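Lalska Foam Letters and Stellen Backdrop Cloth: reviewed after nine months on the wall

Rating: 7 out of 10. It would be an 8 if cloth could be persuaded to hang flat.

There comes a point in the life of any small room when someone decides it needs a sign. Ours had a table, a good ceiling light and walls the colour of nothing in particular, and I was handed the budget and told to make it look like somebody had meant it. A proper printed banner was quoted at a price I assumed included a small car. So I bought foam letters instead, from the Lalska range, plus several lengths of black Stellen backdrop cloth to put behind them, all from De Bruijn, the craft wholesaler on the Wokbridge ring road where you can get lost between the ribbon and the glue.

Letters first. Lalska sells them singly, in two sizes, and you choose your colours from whatever is left in the bins. Anyone with a common vowel in their name should go early in the day. I wanted everything in bold colours and came home with a fair number of pastels, which I've since told people was a decision. They weigh next to nothing, and the thin darker outline round each one turns out to be the best thing about them. Without it the pale yellow would be a smudge from the doorway. With it, you can read the lot from the far side of the room, even if you left your glasses in the car.

The foam is softer than I'd like. Press a thumb in and the thumbprint stays for a while, looking at you. One letter spent a night under a box of printer paper and has never quite forgiven us. On the other hand, I've dropped most of them from the top of a stepladder and not a corner has gone, so I can't be too hard on them.

The adhesive pads that come in the packet are useless on fabric. They are very good on fingers, sleeves and the stepladder. I gave up after the second evening and used small safety pins pushed through the cloth into the back of the foam, 16 of them, which has worked far better and costs pennies. The instructions don't mention pins. The instructions are a single drawing of a smiling child's bedroom, so they don't mention much.

Spacing is entirely your own problem. There's no template, and I'd suggest cutting one out of newspaper before you start, which I did not do. I measured by eye, stood back, was pleased, went home, and came in the next morning to find I'd left one gap a bit wide and set the last letter of the bottom row higher than its neighbour. I have been meaning to fix that since October.
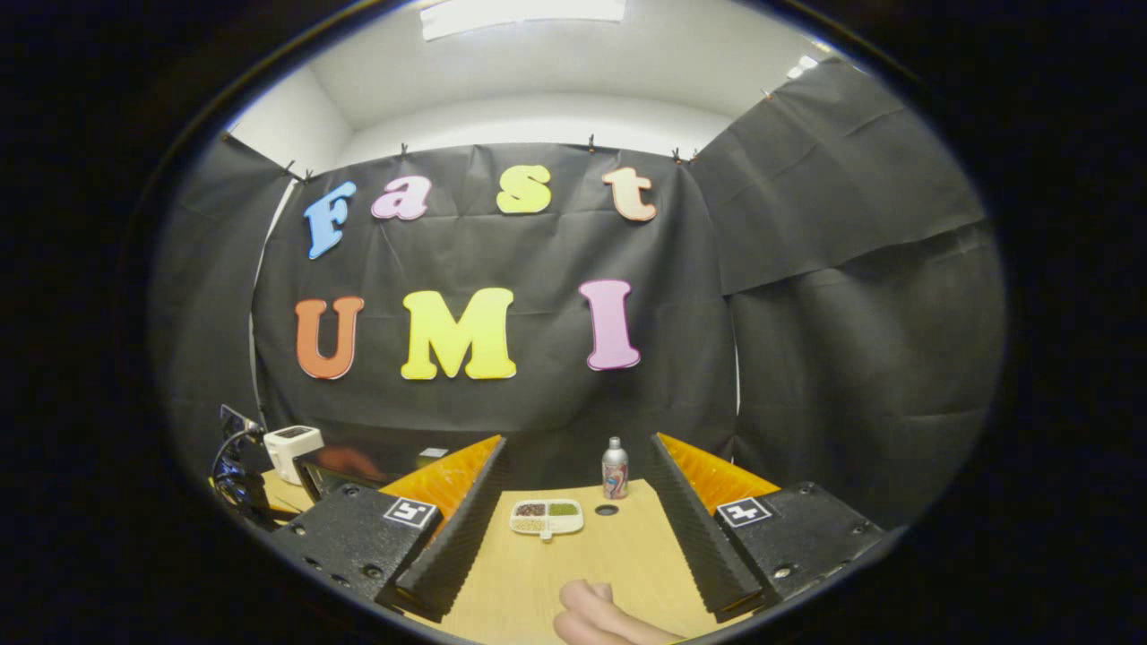 Lalska letters in both sizes on the Stellen cloth, creases included.

The cloth is the weaker half of the purchase. It's nicely black, and it does hide the wall, and that's about where the praise runs out. It arrives folded into a square so tight it could be posted through a letterbox, and it remembers every one of those folds. I've steamed it. I've hung it in a bathroom with the shower running. I have spoken to it. The fold lines are still there, and between the clips it sags gently, like a washing line that's had a long day. If you're buying new, ask whether they'll sell it to you on a roll.

The clips are sold separately, which is cheeky, but they're decent. Four along the top hold the main piece, and none has let go so far. A couple more would cure most of the drooping, and I'd buy extra if I were doing it again. For the side walls I used more of the same fabric, and it takes the glare off nicely, though getting two panels to meet in a corner is a job for someone with longer arms and a better temper.

Would I buy the letters again? Yes, and I've already been back for a spare vowel. The cloth I'd think about. De Bruijn had 3,504 loyalty points waiting for me at the till by then, and they came to rather less than the price of a packet of clips.

Good: light, readable, cheap, survives falling off things.
Less good: adhesive pads, thumbprints, creases for life.
Get also: safety pins, a spirit level, extra clips.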